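Line Maintenance Technician (Rotorcraft), Stallside Hangar

Ondieki Air Services is hiring a licensed line maintenance technician for its helicopter base at Stallside. The job is full time and reports to the maintenance lead, Obadia Tanui.

You will carry out scheduled inspections at 300 flight hours, troubleshoot faults on engines, gearboxes and rotor systems, and sign off work in our Pesano records system. Night calls come up now and then – mostly in fire season – and are paid at a separate rate.

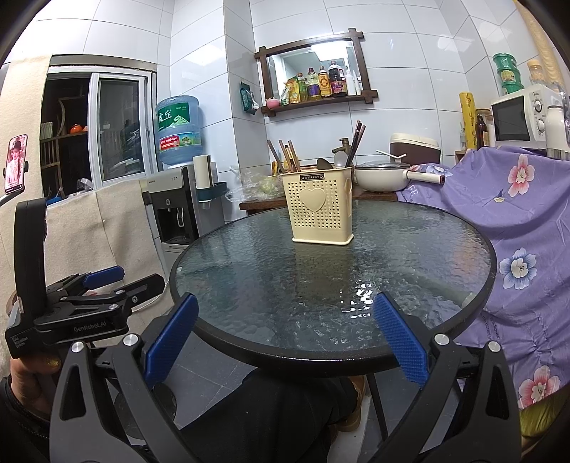

Applicants need an airframe and powerplant certificate and at least 3 years of hands-on work with turbine helicopters. Experience with vibration analysis and rotor track and balance is a plus. You must be able to lift 50 pounds, work at height and hold a valid driver's license.

Shifts are 11 hours, four on and four off. We pay a 3000 dollar signing bonus after the first six months, and we cover tool insurance and recurrent training. New hires spend their first month at the Stonov overhaul shop with travel and lodging paid.

To apply, send a resume, a copy of your certificate and two references to the Stallside office by the end of December. Please list the helicopter types you have worked on and your approximate hours on each. Interviews will be held at the hangar and include a short practical test.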